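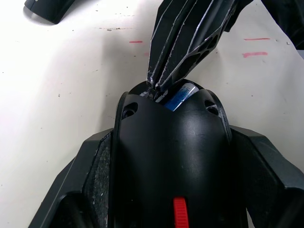
Figure 4. A blue-labelled cylindrical item, possibly a battery, partly hidden in the opening of a black plastic housing.

Print this page | E-mail this article

4.2 Do drop-off points change what households throw out?

The usual claim for battery drop-off points is that people will use them if they are close enough. We think the evidence for this is thinner than its supporters allow. Most of it comes from asking people what they did with their last dead battery, and people asked that question by someone with a clipboard tend to give the answer they think is wanted.

The Kurnden trial is often cited as the exception. Bins were placed at 15 shops and libraries across the town, none of them more than 500 metres from a bus stop, and the operator, Cundus, reported 3743 batteries collected over the trial. The figure has been repeated in council papers as proof that the program worked. It is hard to see how it could be proof of anything. There was no count of how many batteries were already being returned before the bins went in, and the one hardware store that had taken them for years stopped doing so in the same month. Some part of the total – we can't say how large a part – must be batteries that simply went to a different counter.

We asked 158 households in the same area to keep a drawer diary. Each was given a sheet to stick inside a kitchen drawer and told to write down every battery that went in or came out, and where it went next. The method has its own faults. People forget, and a sheet in a drawer is a reminder in itself, so if anything our results should flatter the bins. They did not flatter them much. The most common entry by a wide margin was a battery going into the drawer and staying there. Several households could not tell their flat batteries from their fresh ones and had stopped trying.

Sealed and awkward housings add to the trouble. A battery that sits deep in a narrow gap is likely to go out with the whole device, and no bin at the library will catch it if the owner never gets it loose. Diaries recorded torches, toys and a bathroom scale put in the general rubbish with the batteries still inside. Brostetus, which sorts kerbside waste for the region, could give us no separate figure for these, so we treat the diary entries as a sign of the problem and not a measure of it.

None of this shows that drop-off points are useless. It may be that they work well for the small group who already sort carefully, and that the group grows over time. The Kong report assumes exactly this growth in its model, but gives no source for the rate it uses, and its savings disappear if the rate is halved. Until someone runs a trial with a proper count beforehand and a matched town without bins, we would be wary of any colourful chart that says otherwise.

Contact us | Copyright, all rights reserved | Back to top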